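Shared Workshop Bimanual Cell - Progress Report 2

Submitted to: Flelton small equipment fund
Prepared by: E. MacLeish
Period covered: start of build to date of report

1. Summary

The cell is assembled and both arms run from one control laptop. Teleoperation works on both sides. The first household task, operating the inline switch on a corded desk lamp, is set up on the bench and is the subject of most of this report. Recording for that task has begun. The second task in the proposal, plugging and unplugging at the power strip, has been tried by hand guidance only and has not been recorded.

Spending is inside the award. One line (fingers and finger coatings) is over its estimate and one line (tables) is under. We are not asking for more money. We are asking for one change to the schedule, set out in section 7.

2. State of the build

The two arms are mounted at the front of the work area, left and right, and reach inward over the front table. A second table is pushed up behind the first and serves as a shelf for things that need to be near the work but out of the reach of the grippers. The original plan called for a single deep table. Two were cheaper and can be carried up the workshop stairs by one person.

The seam between the tables is level to the eye but not to the arm. A finger dragged lightly across it catches. We have set the software limit so that no planned contact crosses the seam, and the limit has held since it was put in.

Each gripper carries its own small camera. Both wrist cameras were calibrated after mounting and again after the fingers were changed. The second calibration on the right wrist differed from the first by more than we expected. The bracket screw had backed out. It was refitted with thread locker, and the check is now on the start-up list.

Cable management on the right arm is not finished. The loops at the gripper are longer than they need to be because the wrist was originally planned with a different camera position. Shorter leads are ordered from Hellwig. Until they arrive, rotation of the right wrist is limited in software so that the loops cannot be pulled tight.

3. Fingers

The fingers are the part of the build that has changed most since Report 1. The first set was bare printed plastic. It held square objects well and round cords badly: the cord rolled toward the tip and out. The present fingers are tapered and have a matte textured surface, and a cord laid across the pad stays where it is put.

The cost is wear. The coating goes first at the edges, and it goes faster on a side that is used for pressing than on one used only for holding. We have no good figure for service life yet. Murdo McIver keeps a spare pair bonded and ready, and changing a pair takes less time than the calibration that follows it.

We looked at a ready-made pad from Cirico. It was the right width but too thick to let the jaws close on a thin lamp cord, so it was returned.

4. First task: the inline switch

The lamp was chosen because its switch lies on the cord and not on the lamp. The switch body has no fixed position. It moves whenever the cord is touched, and it turns over. To operate it, one gripper has to steady the body or the cord beside it while the other presses. That makes it a fair test of two arms working together, and it is a real problem for one of our intended users, who has little grip strength.

The task is broken into these steps:

Find the switch body on the table.
Bring one gripper to it with the jaws open and straddle it.
Close on the body along its narrow sides.
If the rocker is face down, lift, turn and set down.
Hold with one gripper and press with the other.
Release both and withdraw without dragging the cord.

The fourth step is the weak one. Turning the body in one gripper twists the cord, and the cord untwists when the body is released. Operators have learned to pause before opening the jaws. We would like the controller to do this without being told, and that is the next piece of software work.

The second step has a difficulty of its own. Cord is often lying next to the housing, and a finger that comes down on it moves the housing before the jaws have closed. The wrist view is close enough to show the clearance on both sides, and operators use it in preference to the overhead view for the last part of the approach.

Bench set for the switch task, from the wrist and from above the tables.
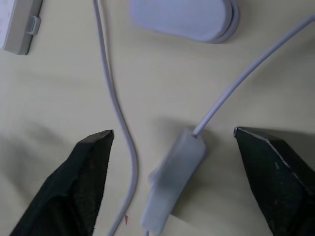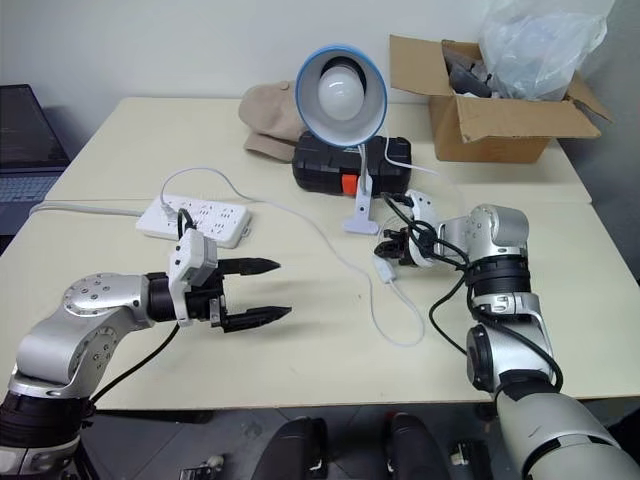
Ewan MacLeish, for the workshop build group
29 Mar 2024

5. Recording

The target in the proposal was 400 usable demonstrations of the switch task. We have 370 recorded. Of these, 57 have been set aside on review and will not be used for training. That leaves us short of the target, and the remainder will be recorded with the present fingers and the present calibration.

Most of the set-aside recordings fall under one of two headings. In the first, the operator dragged the cord during withdrawal and the switch body ended up somewhere the next run could not start from. In the second, the right wrist camera was out of alignment (see section 2) and the recorded view does not agree with the arm position. Recordings in the second group may be recoverable by applying a correction. We have not counted on that.

Reviewing takes longer than recording. Each run is watched through once at full speed and once at the moment of contact. We had budgeted for a single viewing. The second was added after several runs that had passed review showed the press landing on the edge of the housing and not on the rocker.

The start position is varied between runs. The operator moves the switch, changes the lie of the cord, and every so often shifts the lamp. We do not clear the back table between sessions. Things get put there, and a system meant for use in a home has to cope with a background that changes from one day to the next.

6. Electrical and safety

The lamp is run from a power strip on the front table. The strip is within reach of the left arm, which is intended, as the same strip will serve for the second task. For the second task the strip will be disconnected from the supply during all recording. The plugs will be real and the sockets dead.

The stop button was moved after the first week. It had been placed where the operator could reach it easily from the chair but a second person standing at the tables could not. A second button has been wired in series. Both are tested at the start of each session and the result is written in the log.

There has been one stop in use. The left arm was commanded toward the back table during a bad inverse kinematics solution near full reach. The operator stopped it before it touched anything. The joint limits have been tightened and the same command is now refused.

Force at the jaws is limited in the controller. The limit is low enough that a switch housing can be held without marking it and high enough to keep hold of a cord under a light pull. It will have to be raised for the second task. Pulling a plug takes a good deal more than pressing a switch, and we expect to spend time on this.

7. Change requested

The proposal has the second task starting as soon as recording for the first is complete. We ask to put a short gap between them, for three jobs: fitting the shorter leads on the right wrist, repeating the calibration of both wrists, and measuring the jaw force needed for the plugs we intend to use. Starting with these undone would mean recording a set that we would probably have to discard.

With the gap, the second task would start in May. The end date of the project does not move. The time comes out of the allowance for demonstrations to visitors, which was generous.

8. Spending

Arms and mounts: complete, on estimate.
Tables: complete, under estimate.
Wrist cameras and brackets: complete, on estimate.
Fingers and coatings: over estimate, covered by the saving on tables.
Cables and connectors: open, waiting on the Hellwig order.
Control laptop: supplied by a member, no charge to the award.
Test objects: open, small amounts only.

Receipts are in the shared folder under the same headings. The Cirico return has been credited and appears as a separate entry.

9. Software

The arms are driven through Fenix, our own control layer, which takes commands from the operator station and writes joint positions and camera images to disk with a common clock. It has been stable since the logging process was split from the control process. Before that, a slow disk write could delay a command, and the operator felt it as a hesitation in the arm.

Known faults still open:

The log viewer loses its place when a recording is trimmed.
The left gripper reports closed slightly before it is closed.
Restarting the camera process sometimes swaps left and right. The session log now asks the operator to confirm by waving a hand in front of the left wrist.

The gripper fault matters most. It does no harm on the switch task, where the operator judges closure by eye, but a trained policy will rely on the reported value. Murdo has traced it to a rounding step in the driver and has a fix under test on the bench spare.

10. Next period

Finish recording the switch task to target.
Train a first policy on the reviewed set and run it on the cell, with an operator at the stop.
Fit leads, recalibrate, measure plug forces.
Begin the second task if the change in section 7 is agreed.

We would be glad of a reply on section 7 before the leads are fitted, so that the bench time can be booked.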